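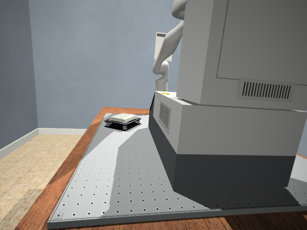 Stollurora is a layout planner for small automation cells, and I spent most of the fall with it because the lab I work for had decided, somewhat above my head, that loading test plates was no longer a job for people. You build your bench in software, stand a robot on it, and find out what it can reach before anyone drills into anything. The drawing is better than it needs to be. A reddish-brown table gets visible grain, the perforated breadboard gets its full grid of holes, and the shadows on it have harder edges than anything under our ceiling lights. It also makes one argument very well: put a big gray boxy machine at the front of the board and the arm behind it, and you see at once how much of the arm you have just hidden from whoever is standing at the bench. We had planned to stand there.

The license is $2249 for a year, one seat. We are a lab of nine, and the seat went to me on the grounds that I had once fixed the label printer.

## Getting started

Installation took an afternoon. The manual runs to 400 pages and reads as if each chapter's author had been told the others were lying. Skip to the part on mounting surfaces. Once you grasp that everything snaps to the breadboard holes, the rest is mostly dragging and muttering.

The parts library is decent. Our arm, a Calado, was in there, and it moved the way the real one does, including a habit of swinging its elbow out wide for no reason I can find. Our plate stand wasn't, so I drew it from a ruler and optimism. The import tool took my model on the third try and turned it on its side.

Collision checking is the reason to buy this. It caught two bad layouts of mine in the first week, and one of them I would have defended in a meeting. Cycle time estimates are another matter. Stollurora said we'd clear 200 plates in a shift with time to spare. The real cell gets there on a good day, provided that someone refills the stacks on schedule and a lid doesn't stick. The software has no lids that stick. I've looked in the settings.

## What it doesn't model

It has no people in it. You get a blue wall, a baseboard, a nicely tiled floor and no one on the tiles. I don't mean this as poetry – there is a human figure in the rival package from Wirura, a sort of gray mannequin you can place next to the bench to check whether it can reach the emergency stop. I'd pay extra for the mannequin.

We found out what was missing in the usual way. Loading plates was dull, but it was also when the two night techs looked at the samples, and they'd catch a cloudy one or a mislabeled one without thinking much of it. With the arm doing the loading, that look had to become a step, with a sheet to sign. The techs like the sheet less than they disliked the loading. On the other side, the sore wrists have mostly gone, and the night shift now eats dinner sitting down at an hour you could call dinner.

No one lost a job over it. One position did get a new title with "cell" in it, and the raise that came with the title was also on the modest side. What changed most is who gets asked. It used to be whoever was fastest with their hands. Now it's whoever can clear a fault, and those turn out to be different people, which made for a quiet few weeks in the break room.

## Small complaints

- Undo goes back nine steps. I needed ten more often than I'd like to admit.
- Zooming in close tends to put the camera inside whatever you were zooming toward.
- Support answers fast and politely, and usually about a different version.
- Exported drill drawings came out mirrored until the last update. Check yours.

## Would I buy it again

Yes, with somebody else's money, as before. If you have one arm, one bench and a person who will read the mounting chapter, Stollurora will save you from at least one expensive hole. Just bring the techs over to the screen before you send the layout off. Ours took one look at mine and asked how they were supposed to get at the back – and we moved the arm.

The cell goes to two shifts in March, and I've been told the seat is still mine.

*Written for the Cikura bench tools page, January 2023*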